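This site uses cookies to remember your settings and count visits. Accept / Manage

Workshop Tips: Looking After a Two-Arm Table Cell

These notes cover the cell on the Lemus bench at Stevamley, the one that works with the bag and the plush toys. Most of it applies to any pair of light arms with parallel grippers. Dorota Ostrowski wrote the first version, and I have added what we learned moving the cell in from Gostthorpe.

Before you touch anything

Stop both arms from the software, wait for them to settle, then cut power at the wall. Hold the forearm as you do it. These arms drop when power goes, and the elbow will land on the table before you can catch it. If you only need to wipe the table, a software stop and the red button are enough.

Cleaning the joints

Crumbs and dust stick to the big silver housings, mostly on the underside where you don't look. Use a dry brush first and then a cloth barely damp with water. Don't spray anything straight at a joint, and don't use compressed air, which pushes grit in past the seal. Go around the screw heads with a cotton swab. If a screw turns under the swab, stop and find the right hex key.

We do this every 14 days. Leave it longer and the dirt sets hard enough that you have to pick at it.

Gripper fingers

Close the fingers slowly on a strip of printer paper and pull. It should drag evenly from the tips to the base. If one end slips, a finger is out of line. Loosen both mounting screws a quarter turn, close the gripper, and tighten again with the fingers shut.

For plush toys, set the grip force low and work up. Start at 30 on the slider and raise it in small steps until the toy stays put when the arm stops short. Too much force squashes the stuffing flat and the toy comes out of the fingers sideways. Pick fluff off the inner faces with tape. Masking tape is better than packing tape, which leaves glue behind.

Cables

Every cable that crosses a joint needs slack. Move the arm by hand (power off) to both ends of its travel and watch the loop. It should never pull straight and never catch on the fingers. A loop that hangs low will snag a bag handle sooner or later. Ours did in August, and it took the connector with it. The replacement lead from Iglesias was 229 with shipping, so check the loops.

Wrist cameras

Wipe the lens with a lens cloth only. Check that the module is tight by pushing it gently from the side. If it moves, tighten it and run the camera calibration again, even if the view looks the same as before.

The table

Two boards butted together will creep apart. Run a fingernail along the seam, and if it catches, the boards are no longer level and small items will tip there. Shim the low one. Keep things the arms aren't using on the far board against the wall, and put small loose stuff in a tray. String and bits of paper should come off the near board at the end of the day.

First run after cleaning

Go at quarter speed with one arm, then the other, then both. Pick up one soft toy with each gripper and hold it clear of the table while you listen. A steady hum is fine. A tick once per turn means a screw is touching a cover. Leandro Arroyo keeps the log sheet, so write down the date and what you loosened, even if you put it straight back.
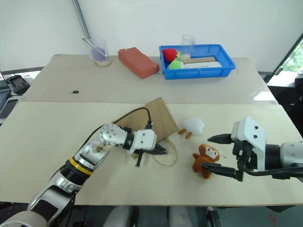
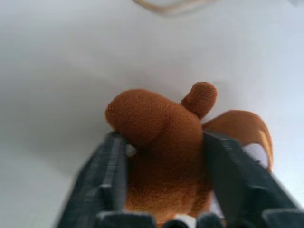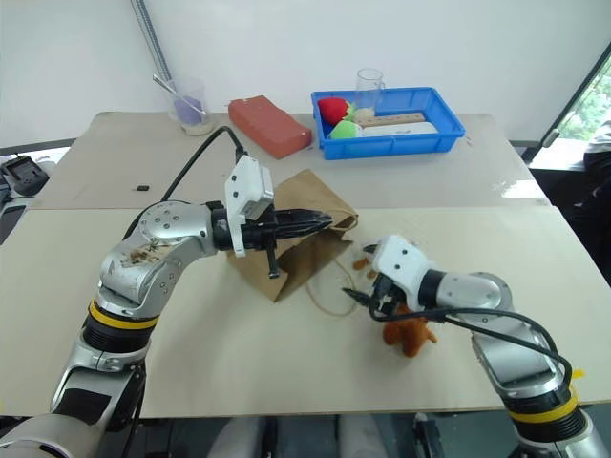
Lemus bench, grippers and brown plush toy.

Contact | Copyright Stevamley Workshop Notes | Back to top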